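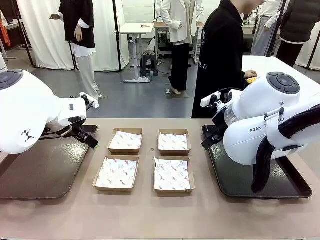 Food paper

Food paper is paper treated or chosen for direct contact with food. It is used to wrap, line, separate or carry items such as sandwiches, pastries, cheese and fried food. The main types are greaseproof paper, waxed paper, baking parchment and plain kraft.

Production

Greaseproof paper is made by beating wood pulp for a long time, so that the fibres form a dense sheet with few open pores. Baking parchment is passed through an acid bath and washed, and is often given a thin silicone coating. Waxed paper is coated with paraffin or vegetable wax and is not suitable for use in a hot oven.

Kraft paper takes its name from the German word for strength. It is brown unless bleached, and is used for bags and, in heavier grades, for folding boxes.

Printing

Liners are often printed with a shop's name or a repeating pattern. The print is normally placed on the side facing away from the food, using inks that do not pass through the sheet. Small bakeries usually order from a general printer. The Brornoten mill, which made greaseproof paper under the name Rolik, set its smallest printed order at 1,000 sheets. Its manager, Bogdan Kubiak, later added a range in 15 stock patterns.

Disposal

Clean, uncoated paper can be recycled with other paper. Sheets soaked with grease are usually refused by recycling plants, though many can be composted. Silicone-coated and waxed papers are treated differently from one area to another.

See also: Cardboard, Cling film, Paper bag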